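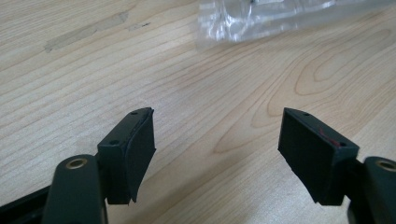

Review newsletter stopped going out, and the archive has lost its italics

Status: Open, then Waiting on reporter, then Open, then Resolved
Opened: July 18, 2023
Category: Feed and mailing

Hi there! I run a book blog called Stirnberg (short fiction mostly, some memoir, the odd cookbook when I'm in the mood) and I send each new post out to 900 subscribers through the Testska mailer. Since I switched my theme over to Dilus the posts publish fine on the site, but the email never leaves. No error, no bounce, nothing in the outbox. The dashboard just says "Queued" with a little grey clock beside it, and it's been saying that for the author interview I put up first thing this morning.

Second problem, which may or may not be related: every book title in my older posts has lost its italics. That might sound like a small thing, but a 21-book summer reading list without italics is a dog's breakfast. You can't tell where the title stops and my opinion starts.

What I've tried so far:
Logged out and back in.
Cleared the browser cache, then tried a different browser altogether.
Re-saved the interview.
Sent a test email to myself – that one arrived straight away, italics and all, so the mailer itself isn't dead.
Switched back to my old theme. The italics came back in the archive but the interview stayed queued. So maybe two separate problems? I've gone back to Dilus for now as I quite like the colours.

I'd love this sorted before the weekend as the publisher is sharing the link and I promised them the newsletter would go with it. Thanks heaps!

Reply from support

Thanks for the detail, it saves us a lot of back and forth. Could you tell us:
Which feed address the mailer is reading from (Settings, Mailing, Source)
Whether other posts written since the theme change are also queued
How long the interview is, including the questions

We can see the account is active and under its sending limit.

Update from me

Okay, had a dig. The source box has my old feed address in it, the one ending in /reviews. Under Dilus the reviews live at /journal, and I changed that myself when I was tidying the menu and then forgot all about it. If I paste the /reviews address into a browser I get my own "Sorry, that page has wandered off" message, which I wrote in a whimsical mood and am now thoroughly sick of.

Only one other post since the switch, a 400-word thing on a novella, and yep, it's queued too. I'd assumed people just hadn't liked it enough to write back!

The interview is long. The author was wonderful and very generous, and I didn't have the heart to cut her answer about drafting in longhand. I haven't got a proper word count as the editor gives up partway and shows a dash.

I changed the source to /journal and hit Save. The novella post went out within a couple of minutes and I've had two replies about it already. The interview is still sitting there with its clock.

Reply from support

Good find on the source address, that explains the novella post. The interview is a different fault. The word counter showing a dash usually points to an unclosed tag in the body, and the mailer will hold a post it can't parse. Was any of it pasted in from another program?

Update from me

Guilty. Her answers came back as a document and I pasted the whole lot in. I've opened the source view and it's a jungle, with span inside span inside span. I used the Remove Formatting button on the whole post and the counter came to life, but then I lost the bold on all my questions as well, so it read like the two of us talking over each other. Undid that.

What ended up working was doing it in chunks. I made a fresh draft, pasted one question and answer at a time with Paste as Plain Text, put the bold back on the question, saved, and checked the counter before moving on. It went happily until the answer about her grandmother's recipe cards. She'd used a fancy ornament between two paragraphs, a curly leaf sort of thing, and the minute that went in the counter turned back into a dash. I took it out and put three asterisks there instead. All good again.

Hit Publish on the new draft, unpublished the old one, and the email left! It's in my inbox, it's readable on my phone, and the questions are bold. I did have to redirect the old link by hand as I'd already given it to the publisher.

Still no italics in the archive, though.

Reply from support

Glad it's away. For the italics: Dilus ships with the Fu font pack switched on, and the body weight in that pack has no italic cut. Your titles are still marked as italic in the posts, they're being drawn upright. Appearance, Type, Body, then either pick a different face or tick "Allow slanted fallback".

Update from me

Ticked the fallback first. It does slant, but it's a bit drunk looking, especially on anything with a capital W. Changed the body to the plain serif one further down the list and left Fu on for the headings, where I never use italics anyway. The summer reading list is back to its old self. I went through 50 older posts to be sure and only found one still wrong, and that was my own typo from last October.

One request while I'm here – could the dashboard say why something is queued? Even "can't read source" would have got me there on my own. The grey clock made me think it was just busy, so I sat and waited for most of the morning with a cup of tea.

Happy for this one to be closed. Thanks so much for being patient with me!

Reply from support

Request passed on to the mailer team. Marking as resolved. If the redirect from the old interview link gives you any trouble, reply on this ticket and it will reopen.

Update from me

Quick one, no need to reopen. Redirect is working on desktop and phone. The trailing slash version didn't work at first so I added that as a second line in the redirects box, in case anyone else lands here with the same thing.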